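Notes for the lunch talk, 12 February 2021

Okay, hi everyone. Get the clicker working first, then thank Celeste Yáñez for setting up the visit (she drove, too, and she hates that highway).

So, Rorkholm opened its lab to visitors and I spent the afternoon there. I'd pictured big orange arms behind a fence. What I got was laundry! I was thrilled, I've been fighting with laundry my whole life.

Tell the parking lot story here if the room feels warm. Skip it if we started late.

The station I couldn't leave was the hanger one. Two arms, black gloved hands, a little wooden rack, a pink towel. Click through these slowly and let people look.

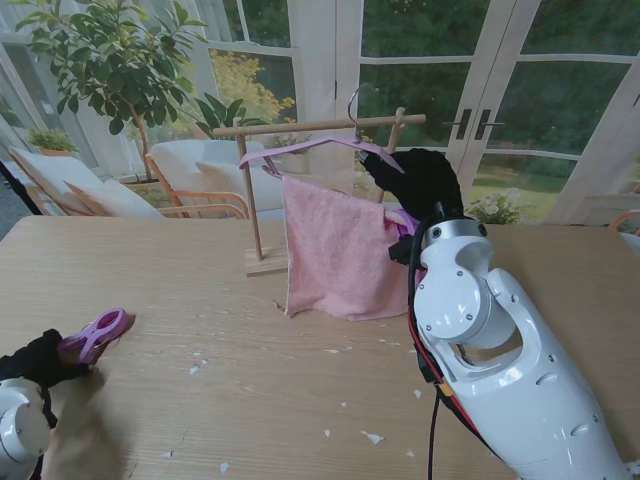
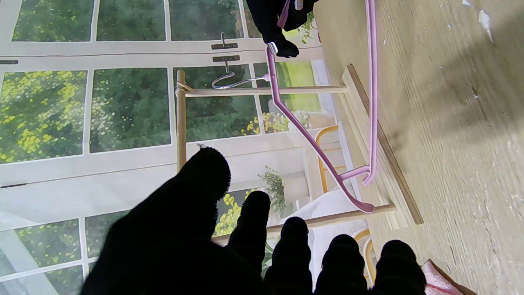
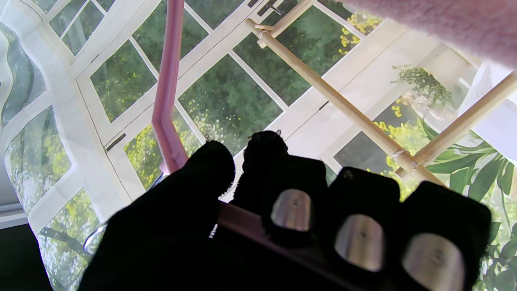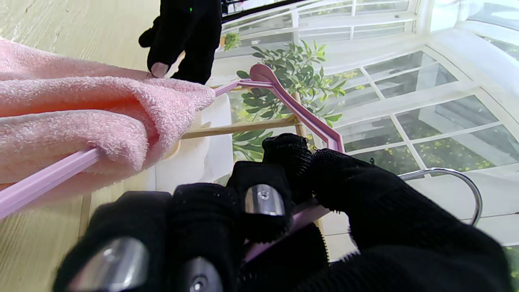 Rorkholm open day, the hanger station.

Ask the room: how many of you think about your fingers when you hang up a towel? I sure don't. Watch the fingers in the close-ups, that's where I ended up staring. A hanger is skinny and stiff and a towel just flops, and you need both hands to agree about it.

I asked our guide whether a plain two-finger clamp would do. She said they argue about that at lunch all the time, and then she talked for 16 minutes (loved her).

Then the Palumbo slide, the sorting line, over 640 parcels on the day's counter. Keep it short, Dev's group saw that one last September.

Questions. If someone asks about price, I didn't get a number, send them to Celeste.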